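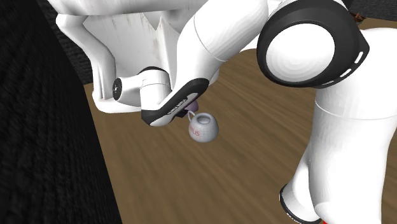 Wulline FAQ

What is Wulline?
My home robot arm project! I run everything in a simulator first and then move it to the real arm in our shared workshop, usually late in the evening when I can hog the big bench.

Why a mug?
I wanted a job with a handle in it. Hooking a thin loop is much fussier than grabbing a block, and a small mug leaves you very little room to be sloppy.

Did you write it all yourself?
Nope. Ye-rin Ko did the grasp planner (we call it Dirus) and I did the rest, including most of the bugs.

How many tries has it had?
3,731 in the simulator as of 22 May 2018. On the real arm, 149. The real one is slow and I have to put the mug back every time.

Why does the mug look so faceted?
Low-poly model. I made a smoother one in January and the contact solver crawled, so I went back.

Can I run it on my laptop?
Probably! Mine is old and has 12 GB of memory. Close your browser first.

My gripper slides off the handle. Help?
Check the friction setting on both fingers. I once changed one and forgot the other, and lost two evenings to it.

Can I get the files?
Yes, ask me at the workshop or use the contact form. I'm still tidying up the folder names, so be kind.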